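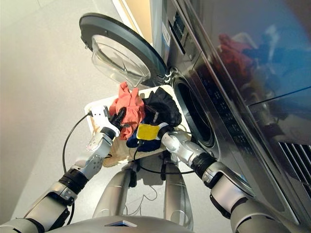 10/2/22

Dye bench, Sunday so had the sinks to myself. Walnut bath no. 2, the Hosari wool, 30 g skeins. Simmered 49 mins, meant to be 45 but the phone went (Ikhsan, wanting the key to the Woltstead store). Colour better than last time. Warm brown, slightly green where the skein sat against the pan.

Rinse water still running tea coloured after 6 changes. Hakim says stop rinsing and let it dry first, then wash. Will try on half.

Iron dip: much too strong. Used Gidden's recipe as written and the fibre feels harsh, almost crunchy. Halve it. Label on the iron jar has come off agian, please write on the glass.
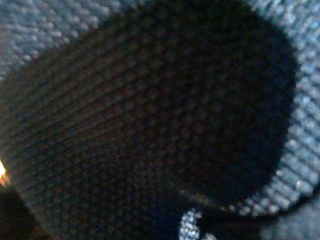

Alum ones not started. Scales drifting, new battery needed before anybody weighs mordant on them. Simanjuntak order for madder not in yet, they said end of February.

To do: swatches in the window, half covered with card, for fading. Strain the walnut liquor and keep it, plenty left in it. Ask Hakim wich pan he used for the onion skins, the lid stinks.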